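Quick one before I lose the thread. Grasp planner finally stopped eating itself and I want to write down why while I still remember.

So the setup. Clutter picking, everything pushed together in one clump, hand has to pull out one thing without knocking the rest over. I'd been blaming the segmentation for weeks. Masks bleeding into each other wherever two shiny things touch. Spent most of July on that. Wrong place to look.

It was timestamps. Of course it was. The depth cloud was getting stamped when it was published, the joint states when they were read, and the Prikera bridge was happily matching the two as if they were the same moment. Hand moves, cloud lags, planner thinks there's a finger-shaped obstacle sitting on top of the target. Every candidate rejected. I had a log with 1848 candidates and 3 survivors, all 3 of them silly.

Hnat spotted it. He was looking over my shoulder at somthing else entirely (the color map in the viewer, he hates it) and asked why the ghost hand was behind the real one. I'd seen that ghost a hundred times and figured it was a rendering thing.

Fix, for future me:

- stamp at capture, in the driver, nowhere else
- self-filter uses the interpolated joint state, never `latest`
- drop the cloud if there's no joint state on both sides of it
- cap at 2000 candidates, stop raising it to feel better

Last one is Kamonchanok's rule. She's right. More samples just made the bad answer slower.

Still broken: soft stuff. Pouches and rope. The collision checker wants a rigid mesh and I'm giving it a convex hull of something floppy, so the hull swallows its neighbors and the planner backs off. Tried shrinking the hull by hand, that's a hack, it's on branch 23, don't merge it. Ayanda thinks we should skip the mesh completely for those and plan straight on the points with a per-point softness cost. Might be right?? Would mean touching the Dosden config format again and I realy don't want to.

Also the thumb. Planner treats it as one more finger and it isn't, it comes in from below the palm and the approach check doesn't cover that sweep. Need a seperate check. Tomorrow.

Code's not up yet, needs a cleanup pass first. Ask me if you want the bridge patch early. 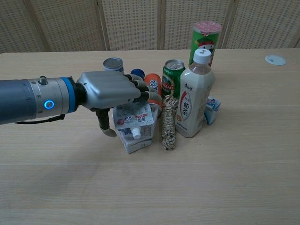 *Photo: Lindiwe Ngcobo*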